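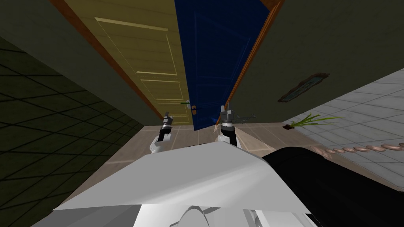

Figure 1. Rendered view of two adjoining doors, one yellow and one blue, with the robot in front.

Home Issues Working Papers Authors Submit Contact

Jun 26, 2022
By Ebbe Hovland

4. Why small firms sell their invoices (and why some stop)

I went into this part of the study thinking it would be about price. A business that sells its unpaid invoices gives up a slice of each one to get cash early, so I figured the owners who left would be the ones who found somebody cheaper. Bronwyn Kingi, who did most of the phone calls with me, bet me a lunch that it wouldn't be that simple, and I still owe her the lunch.

We had 83 owners in and near Flastham who had sold at least one invoice to either Dodico or Soliman. Between them they handed over records for 929 invoices, which sounds tidy until you open the files. Some came as exports from Plusavetti, the bookkeeping program a lot of these shops use, and some came as scans of paper with coffee rings on them (one bakery sent theirs in a cake box, and I loved that). I typed the paper ones in myself. We left out any invoice under $200, where the flat handling charge swamps everything else and the percentages go silly.

4.1 What the owners said first

When we asked for the main reason they signed up, most people talked about payroll. Customers pay when they feel like it, workers need paying on time, and the gap in between is what keeps an owner up at night. A woman who runs a small print shop told us she could live with a slow month but couldn't stand a slow week. I wrote that on a sticky note and it stayed on my monitor all through January.

The fee came up later in the calls, and usually only when I asked. Several owners couldn't tell me what they were paying. They knew the advance, meaning the part that lands in the bank up front, and they had a fuzzy idea that "the rest comes later, minus something." I don't say this to poke fun. I read both contracts twice and had to draw a little chart before I understood how Soliman's weekly charge stacks up on a late invoice.
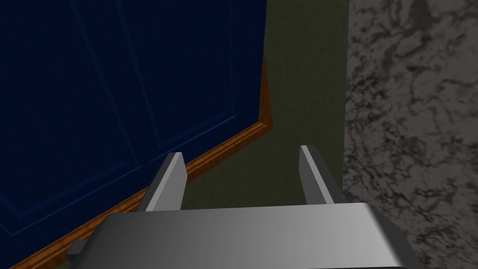

Figure 2. Rendered view of the gripper near a dark navy blue paneled door and an olive green wall.

4.2 Who left

In our group, 40 owners had stopped selling invoices by the time we called. I expected bank loans to be the big exit, and a few people did go that way. But the story I heard over and over was about the customers. With both companies the customer gets a letter saying to send payment to a new address, and plenty of owners hated that letter. They worried it made them look broke. One machine shop owner drove out to see his oldest customer in person so he could explain it before the mail got there — he told me it was the longest drive of his life, and it's a twenty-minute drive.

The second reason was what happens when a customer never pays. Dodico's basic contract sends the bad invoice back to the seller, who then has to repay the advance. Owners who had been through this once were pretty salty about it, even when they agreed that the contract said so in plain words. Bronwyn thinks we should treat these folks as a separate group in the next round. I'm leaning her way, though the numbers get small fast when you split them up.

4.3 A few cautions

We only talked to people who picked up the phone, and a business that closed its doors doesn't pick up. Our leavers are the survivors, so I'd be careful about using them to say selling invoices is safe or risky. I also didn't get to see the credit checks the two companies ran on the customers, which I'd dearly like to have. Section 5 takes up the fee question again using only the Plusavetti exports, where the dates are cleaner.

Related items
Reading a factoring contract line by line
Late payment and the two-person firm
Lines of credit after a slow season
Notes on interviewing shop owners by phone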